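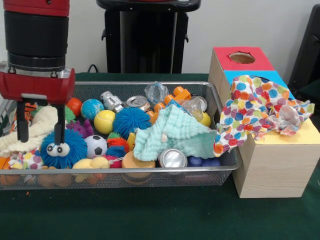
Arm over the mixed basket, open day at the Ircombe site.

Home | Forums | Events and Visits | Members | Search

Thread: Ircombe open day, picking demonstration

imano_events
The Imano visits group attended the June open day at Ircombe. The program consisted of a short talk, a 90-minute demonstration of basket picking, and a period for questions. Members who attended are invited to post their observations in this thread.

jandbridge_ops
Thank you for arranging the visit. The choice of objects was sound. Soda cans, a tennis ball, a knitted cloth and spiky toys in one wire basket present a harder test than the uniform cartons we handle at Jandbridge. The presenter gave the previous month's total as 1,212 attempts, of which 446 involved cloth or plush items.

k_mercer_lane
I must disagree in part. A total of attempts is of limited use without the number of failures. I asked for that number twice and was referred to a report that has not been published.

jandbridge_ops
The point is fair. I would still maintain that a public demonstration is not the place for a full audit.

janjua_systems
Our staff attended the afternoon session. We would draw attention to the clear plastic bag behind the can. Transparent packaging is the principal difficulty on our own line at Janjua, and we should have liked to see it attempted first.

k_mercer_lane
Agreed on the bag. I would add the mesh. Two fingers working close to a wire wall leave little room for error, and the talk passed over this in one sentence.

imano_events
Both questions have been forwarded to the organizers. The next visit is limited to five places per member firm. Requests should be sent through the Events page.

Comments (3)

rowan44: Will the slides be made available to members who could not attend?

imano_events: They have been requested.

t_ballast: The talk could not be heard from the back rows. A microphone would be appreciated next time.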